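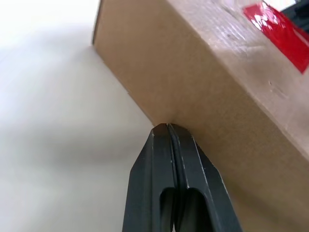
According to Meifang Shi, a carton should be marked before it is filled, while the panels are still flat and take ink evenly. Her objection to our January piece was that it left marking until last.

Home | Features | Storage | Workshop | Subscribe

Marking Small Cartons

The order matters less than the surface. Corrugated board has a liner over a fluted core, and a pen pressed hard follows the flutes. On a closed box the top panel is backed by the contents or by a second flap, so the line comes out straighter. Qianru Zeng, who keeps the parts shelves at Levero, marks closed boxes only. Her shelves hold 376 of them. 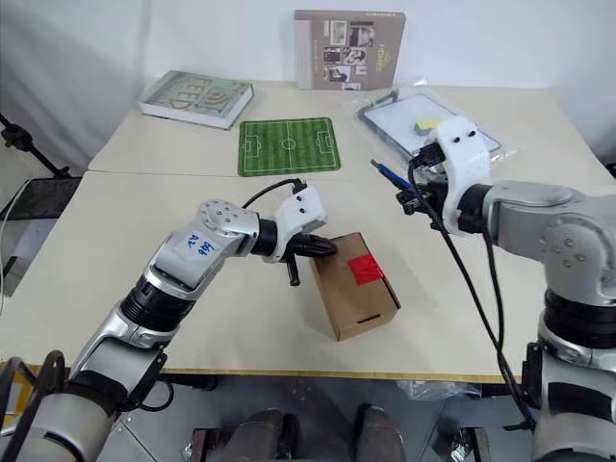
Ink should go on bare board. Glossy tape rejects water-based ink, and the writing rubs off in handling. Use a permanent marker with a bullet tip and hold it upright. Write on two adjoining panels, so that one can be read from the aisle and the other from above. Letters should be block capitals, with the part number first and the date second.

Color is a separate system. At Levero a patch of color gives the shelf group and the ink gives the contents, and neither repeats the other.
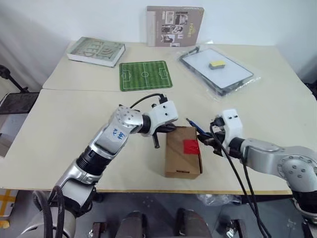
Placement of the patch is often left to habit. It should sit on the same panel of every carton in a group, clear of seams and flap lines. A red square on the top face, set toward the right, leaves the remainder of that face free for writing. When a box is reused, strike out the old text with a single line and move to a clean panel. After two reuses, Zeng flattens the carton and recycles it.

Contact the editors | Copyright Delo | Back to top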